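Workshop notebook, Reltinley bench room
October, morning session
Entry by Florence Hiebert. Copies to Inger Toft and Sota Hattori.

Subject: lined jewelry boxes, ring roll section, second round of fitting

Carried over from the previous entry: the foam for the ring rolls was cut too firm in the first round. Rings could be pushed in, but the band sat high and the roll sprang back against its neighbor. Inger Toft asked that the softer foam be tried before any more covering cloth is cut. The softer foam came from Clesen and was conditioned overnight on the rack by the door.

Work began at 8:40. Rolls were cut to the template, wrapped, and glued along the underside only. The seam must lie flat against the base of the box. Two rolls from the first wrapping were set aside where the seam had crept up the side and could be seen between ridges. They were stripped and wrapped again with the cloth pulled from the far edge first. This gave a cleaner line and will be the method from now on.

The glue is the same as before (Tratico, water based). Open time is short in this room with the heating on. Glue one roll, set it, then glue the next. Do not lay out a row of glued rolls.

Spacing between rolls remains the main question. Maxence Perrin prefers them tight, so that a thin band is held upright without help. Hrefna Blöndal prefers a little give, on the grounds that customers with stiff fingers complained of the earlier model. Both views are recorded here without a decision. The template has been marked for the tight setting, and a second template is to be cut for the looser one. 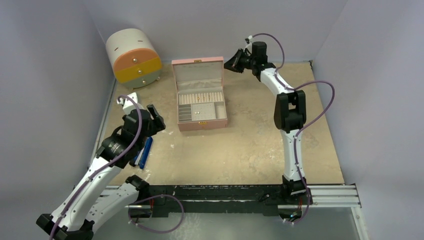
The layout of the base is now considered settled. It has been drawn three times since the summer, and the sticking point each time was whether the rolls should run along the front or the back. With the rolls at the back and the small trays at the front, as in the pink box, the owner reaches the everyday pieces first and the rings are left alone under the raised lid. A few small silver earrings take up very little of a tray, and the divisions could be made narrower if Nguyen asks for one more. The tiny gold ring is a fair test of the rolls, as a wider band will hold in almost any foam. I would also keep the light beige lining in the lid. A pure white was proposed, but it shows every trace of glue and every fingerprint from assembly, and the cream of the rolls looks dingy beside it.

Clasp. The gold clasp is retained for the pink model. Sota Hattori notes that the supplier's packing sheet gives 1000 pieces to a carton, which is more than we need for the trial, and he will ask whether a part carton can be sent. The screw holes should be drilled before the lining goes in. On one lid this was done in the wrong order and the drill caught the cloth and pulled it into a ridge. That lid was relined.

Lid lining. Cloth cut with a margin on all sides, turned over card, card pressed into the lid. The corners are still the weakest part of the work. Folding them as one would wrap a parcel leaves a lump. Clipping the corner and folding in two steps is better, but the clip must stop short of the card or the raw edge shows. Further practice is needed before this is written into the work sheet.

Trays. Divider strips were lined on both faces and slotted together dry. No glue was used at the crossings. If the slots are cut correctly the strips hold by themselves, and a damaged strip can be lifted out and replaced. Two slots were cut too wide and the strips leaned. The saw stop has been reset and a scrap piece cut to confirm.

Quantities. Nguyen has confirmed a first order of 252 boxes, all pink. The covering paper is bought by the roll and there is enough in the store. The beige lining cloth is short and must be reordered this month. Inger Toft to place the order, same dye lot if it can be had.

Open points
Second roll template, looser spacing: F. Hiebert
Lining cloth order: I. Toft
Part carton of clasps: S. Hattori
Opinion from Nguyen on the number of trays: M. Perrin
Corner folding, trial pieces in both methods, kept and labeled: H. Blöndal

Bench cleared at 12:15. Glue pot washed out, brushes left standing in water on the sill. The stripped foam from the first round is in the bin under the cutting table and may be used for packing. The blade in the small cutter is dull and should be changed before the next lot of cloth is cut.

F.H.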